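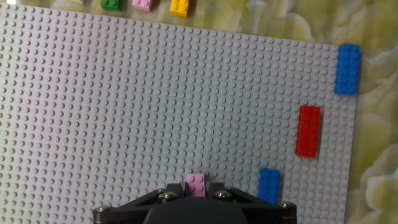
Wrist camera view, Esell brick task. Pink brick in the fingers, one red and two blue bricks on the plate.

Stop grading robots on pass/fail

April 2024

Quick one, written between two deadlines, so forgive the state of it.

I have read too many manipulation results lately that boil down to one percentage. Success rate. Policy A got this, policy B got that, bold the bigger one, on to the video. I think it's a bad way to report a brick task and I think the Esell people have shown a better one, and I'd like more groups to copy them before the next round of papers locks in the old habit for another year.

Background, short version. Trolell is the Esell policy. Imitation learning, trained on 348 teleoperated episodes, camera at the wrist. Task is to pick up LEGO bricks and put them on a gray baseplate where they're supposed to go. Parisi is the benchmark most of us would have run it on, and Parisi counts a placement as a success if the brick ends up on the plate in the right general area and the gripper lets go. Yes or no. That's the whole score.

Esell ran it that way and then ran it again with their own scoring, which is the part I care about. For every placement they log how many studs off it landed, in both directions, plus whether the brick was pressed all the way down. Three numbers and a flag for rotation. Somebody has to sit there and read it off the plate. Boring work. Almost 3,000 placements of it, in the end.

And the picture that comes out is completley different. Under the Parisi rule Trolell and the older baseline look like twins, you'd shrug and pick whichever trains faster. With stud offsets the baseline's errors are all over the place and Trolell's nearly all go the same way, one stud toward the robot. Same pass rate! One of those is a policy that hasn't learned the task very well. The other is a policy that has, with a constant offset on top that you could go hunting for in an afternoon. Calibration, maybe. Maybe the demonstrators. I don't know which and the paper doesn't claim to either, good for them.

A percentage hides that. You can't get it back afterward, no matter how many trials you pile on.

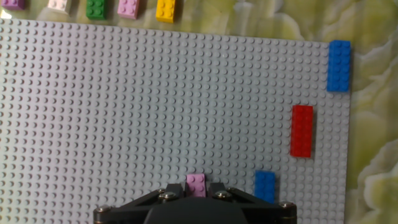
Same task, same wrist view. Bricks not on the plate are lined up beyond its far edge.

Why bricks, people ask, since factories mostly don't stack toys. Fine. But a baseplate is a ruler you can buy in a shop. Every stud is a tick mark. A brick can only seat on the grid, so if you miss, you miss by a whole stud or you fail to seat, and either way two people looking at the same plate write down the same thing. Try getting that from a cloth folding task. Try it with "put the cup near the bowl". We have this rare object where the measuring stick is glued to the workpiece and then we go and report yes/no on it. Drives me nuts.

Also the plate is mostly open. A brick dropped in the middle of a wide field of identical studs is harder than one that goes up against an edge, at least I'd bet it is, with a close-up camera and a gripper filling the bottom of the view. Nothing out there to line up against. Esell split their results by distance to the nearest edge or neighboring brick and the errors do grow as you move out. Small table, back of the appendix. Should have been figure one.

Now the objections. I've heard them, some of them from my own group.

Cost, mostly. Hand reading the plate takes time and grad students are not free. True. The appendix says a plate takes 11 minutes to read and double check, which is a lot when the run itself is short. But we already spend days on evaluation. We reset the bricks, restart the arm, argue about whether that one counted. The argument about whether it counted goes away when you write down an offset, and in my experience the arguing is where the time goes anyway.

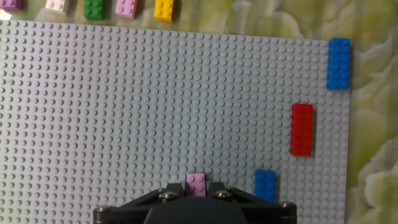

Then there's comparability. If everyone reports studs, what about the groups doing pegs, or cables, or screwdrivers? No common number any more. My answer is that the common number was never common. A pass on one bench and a pass on another have nothing to do with each other, we just print them in the same column and everyone politely looks away. I would take five honest task-specific error measures over one shared one that means whatever the author of the day wanted. And you can always compute the pass rate from offsets. Pick a tolerance, count. It only goes one way.

The one I take more seriously is that finer scoring invites finer cheating. If I know I'm judged on studs I'll tune to studs. Sure. Report all three seeds, not the best one, and publish the raw offsets so that other people can go digging. Esell did both. The file is ugly and it opens in a spreadsheet and I had my own plots out of it over lunch.

What I'd change in their protocol: colors and sizes. They pool everything. I want short bricks and long bricks split apart. A little twist on a long brick is a big miss at the far end, and on a small one you'd barely see it. I'd also like the grasp logged, where along the brick the fingers closed, since half of what we call placement error could be grasp error that rode along for free. They have wrist video of every episode so it's all sitting there.

I said a version of this at a workshop in March and got some pushback.
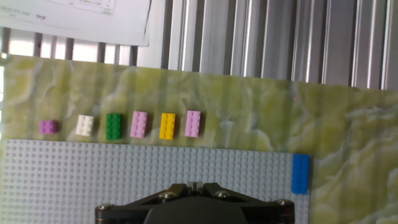 An engineer from Trotex stood up and said her customers would never read an offset table. They ask if it works, she said, and they want one figure for the purchase order, and if the research side stops producing one then the sales side will make one up.

Which, ok. Probably right about customers. But a paper isn't a purchase order, and if sales needs one figure I would much prefer they worked it out from the offsets, with the tolerance printed next to it. She said she could live with the tolerance part. We left it there, the next speaker was already pluging in a laptop.

So, reviewers. If a brick paper lands on your desk this summer with a lone percentage in the abstract, ask for the offsets. They probably have the video. It's a week of somebody's time to go back through it and I think they should spend it.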